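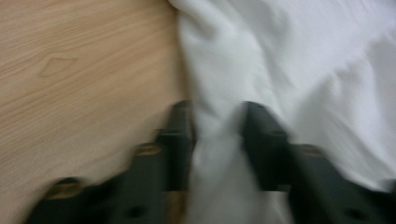 Textile : Lovo constitue à Hiltstead une base de gestes pour apprendre le pliage aux robots

Publié le 5/19/20 – Rubrique Automatisation

La société Lovo a entamé à Hiltstead une campagne d'enregistrement de gestes de manipulation du linge. L'objectif est de fournir à un système d'apprentissage assez d'exemples pour qu'il puisse, à terme, commander un bras robotisé chargé de saisir, d'étaler et de plier des pièces de tissu. Le projet porte le nom d'Undach. Il a démarré en mars et compte à ce jour 1131 séquences, dont 762 ont été retenues après relecture.

Le principe est simple. Un opérateur tient une pince à deux doigts munie d'une caméra et travaille sur une table, comme il le ferait à la main. Chaque séquence correspond à une seule tâche, par exemple attraper un bord, ramener un pan de tissu vers le milieu ou défaire un pli. Les images sont enregistrées avec l'ouverture des doigts et la position de l'outil. Aucun robot n'intervient à ce stade.

Le choix d'une pince tenue à la main tient surtout au temps. « Avec un bras téléopéré, un opérateur entraîné nous donnait peu de séquences utilisables dans une matinée, et il fallait l'avoir formé avant », explique Tassanee Phuthong, responsable de la collecte. « Avec la pince, on commence le premier jour. Les gestes sont plus rapides et ils ressemblent davantage à ceux d'une personne qui range son linge. »

Le tissu reste un sujet difficile pour l'automatisation. Une boîte garde sa forme quand on la prend, un vêtement non. Deux essais identiques sur le papier donnent deux résultats différents selon la manière dont l'étoffe est tombée sur la table. Il faut donc multiplier les départs : linge étalé, roulé, froissé, retourné. Les consignes remises aux opérateurs leur demandent de relâcher la pièce au-dessus de la table entre deux séquences et de ne pas la remettre en ordre avant de commencer.

Le blanc sur blanc pose aussi un problème particulier. Sur une étoffe claire, les plis se distinguent surtout par des ombres légères, et un éclairage trop vif les efface. L'équipe a gardé volontairement des conditions de lumière variées, reflets compris. Les séquences concernées portent une étiquette à part dans la base, ce qui permettra de mesurer leur effet sur l'apprentissage.

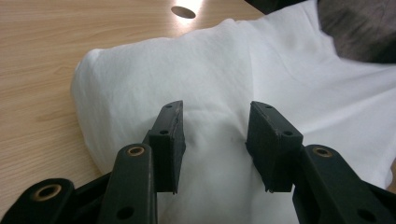
La pince ouverte au-dessus d'un tissu blanc froissé, sur une table en bois clair.

Le tri se fait en deux temps. Un programme écarte d'abord les fichiers incomplets et ceux dont la position de l'outil a été perdue. Les autres sont visionnés par une personne, qui note le début et la fin du geste, le type de saisie et le résultat. Wanpen Paisan, qui dirige cette relecture, précise que le flou de mouvement n'est pas un motif de rejet. « Quand la main va vite, l'image est floue, et le robot aura le même problème. On rejette quand on ne peut plus dire où se trouve le tissu entre le début et la fin. »

Les échecs sont conservés eux aussi, à condition d'être notés comme tels. Une saisie manquée suivie d'une reprise est même recherchée – elle montre au système comment revenir en arrière, ce que les séquences trop propres n'enseignent pas. Les pièces qui glissent, les doigts qui se referment sur deux épaisseurs au lieu d'une et les plis abandonnés en cours de route font partie des cas répertoriés.

La collecte repose sur sept opérateurs, qui se relaient par périodes courtes. L'outil fatigue le poignet et la qualité des gestes baisse avant que l'opérateur ne s'en aperçoive, indique Tassanee Phuthong. Les garnitures des doigts doivent également être surveillées, car une surface usée n'accroche plus de la même façon. Leur remplacement est consigné dans un registre, avec le numéro de la séquence à partir de laquelle la nouvelle garniture est utilisée.

L'atelier Wannasri, spécialisé dans l'entretien du linge hôtelier, a fourni 59 pièces textiles pour la campagne : serviettes, taies, torchons et maillots. Il doit aussi accueillir les premiers essais sur bras robotisé, limités dans un premier temps à la prise d'une pièce dans un tas et à sa dépose à plat. Le pliage complet viendra plus tard, sans calendrier arrêté.

Un premier modèle a été entraîné sur une partie des séquences retenues. Lovo ne communique pas de taux de réussite et juge les essais trop peu nombreux pour en tirer un chiffre. Selon Wanpen Paisan, le modèle choisit correctement le point de saisie sur les serviettes, mais hésite encore sur les vêtements à manches, pour lesquels la base contient moins d'exemples. La suite de la collecte leur sera consacrée en priorité.

Lovo n'a pas encore décidé si la base serait ouverte à d'autres équipes.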